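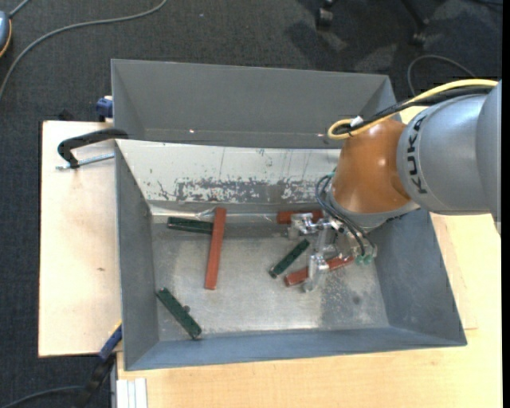 When does the Fudville seed library open for the season?
Wednesday at 6 p.m., in the back hall of the Lunik Street branch, and everybody is welcome, card or no card.

Fudville Seed Library, minutes of the February planning meeting

Present: Cuiping Fan (chair), Weidong Shi, Mingxuan Zou, Hậu Hoàng
Absent: Zeyu Shao
Minutes: Mingxuan Zou

Last meeting's minutes approved with one fix. The bean that did so well on Weidong's fence was Cai Purple, and we had written Cai Pole. Sorry, Weidong!

Stock. Hậu finished sorting what came back in the fall and the total is 763 packets, our best year yet (there was applause). Tomatoes and lettuce are in great shape. Carrots are thin, and two jars of squash seed went moldy and had to be thrown out. Hậu will run a paper towel test on the older peppers before they go in the drawers.

Labels. Long and happy discussion. Everyone loves the hand-drawn ones, but the ink smears. Agreed to keep the drawings and switch to pencil for the variety name and year. Cuiping has a box of soft pencils she will bring in.

Borrowing limit. Weidong asked to raise it from four packets to six per household. Mingxuan worried about the carrots. Passed, with carrots held at two until more come in.

Opening night. Weidong will show how to start onions in milk jugs, which was such a hit last year that people were standing in the hallway. Hậu is bringing sprouted mung beans for the kids to plant in paper cups. We still need potting soil and a tarp for the floor.

Seed swap with the Wireo gardeners. They wrote back and they want to come! They have okra and a short-season melon we have wanted for ages. Cuiping to answer and offer a Saturday in spring.

Other business. The bottom drawer of the cabinet sticks again. Weidong will try candle wax on the runners. Zeyu sent word that the mailing list is up to date.

Next meeting: same room, 7 p.m., date to be set by email. Adjourned at 8:15.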